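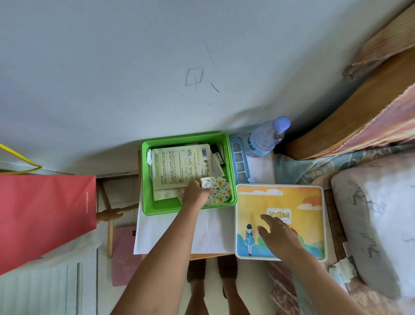 Bedside Trays and Small Supplies: Frequently Asked Questions

These are the questions Tornstead tenants and guests send us most often about keeping the table next to the bed in order. The answers apply to the furnished rooms and to anyone using their own furniture.

What should go on a bedside table?

Things you reach for at night or first thing in the morning. For most people that means water, tissues or wipes, any sachets or packets in current use, and one small box for odds and ends. Everything else can go in the closet or under the bed.

Do I need a tray?

You don't need one, but it helps. A plastic tray with a raised edge keeps packets from sliding off, and you can lift the whole lot when you wipe the table. A bright one, such as green, is easy to find in poor light. The trays in our supply closet are 26 cm long and fit on all the stools we provide.

How do I stack packets in a tray?

Put flat, large sachets together and smaller packets to one side. Keep the printed side up so the instructions can be read without unpacking the pile. Tissue and wipe packets can go at the bottom if you have plenty, or at the front if you use them every day. Folded instruction sheets tend to work their way out of the stack. Slide them down along the side of the tray or keep them in a lidded box.

Where do small pads and loose soft items go?

On top, last. They weigh almost nothing and get crushed under sachets. If you have more than a few, give them their own bag or box.

Can I use a decorative box with a lid?

Yes. Cookie and gift boxes are fine as long as they are clean. Square ones sit well beside a tray. Set the lid down flat while you sort, and put it back on before you place anything on top.

What are the divided plastic holders for?

Small upright things: pens, tubes, nail clippers, a thermometer. A narrow holder with four compartments takes up little room. Don't use an open holder for loose pills. Medicine stays in its original packaging.

Should I cover the table?

A sheet of white paper or a piece of cloth is enough. Our stools are wood and they mark easily, so we ask that you use some kind of cover if you keep drinks there. Change paper when it gets damp or torn. Cloth can go in the regular wash.

Where should I keep my water bottle?

Standing up, with the cap on, at the back of the table. Bottles lying at an angle are fine for a minute while you tidy, but they roll. The room bottles hold 325 ml and there is a refill point by the stairs, open until 11 p.m.

My table is very small. What can I do?

Hang a paper shopping bag with string handles within reach of the bed and use it for things waiting to be sorted or thrown out. Empty it once a week. Please don't hang bags from the lamp.

How often should I sort the tray?

Once a month works for most people. Take everything out, check the dates, throw away empty packets and put back what you still use. Nektarios Giannakopoulos in the Tornstead office does his own desk tray the same way and says it takes him 19 minutes, most of it reading expiration dates.

What do I do with things that slide off the bed?

Check the gap between the bed frame and the table before you vacuum. Crumpled paper and wrappers collect near the pillow end. If the gap is wide, push the table closer, leaving enough space to pull the blanket straight.

There are pencil marks on my wall. Will I be charged?

Light pencil comes off with a clean eraser or a damp sponge. Try a small spot first on the pale blue walls, since hard rubbing leaves a shiny patch. We don't charge for pencil. We do charge for ink and marker.

Can I buy a tray or holder from you?

Trays are lent free of charge for the length of your stay. If you want to keep one, ask at the office. We have 30 in stock as of July and will reorder when they run out. Divided holders are not for sale at the moment.

Who do I ask if my question isn't listed?

Leave a note at the office or use the contact form. We reply within two working days.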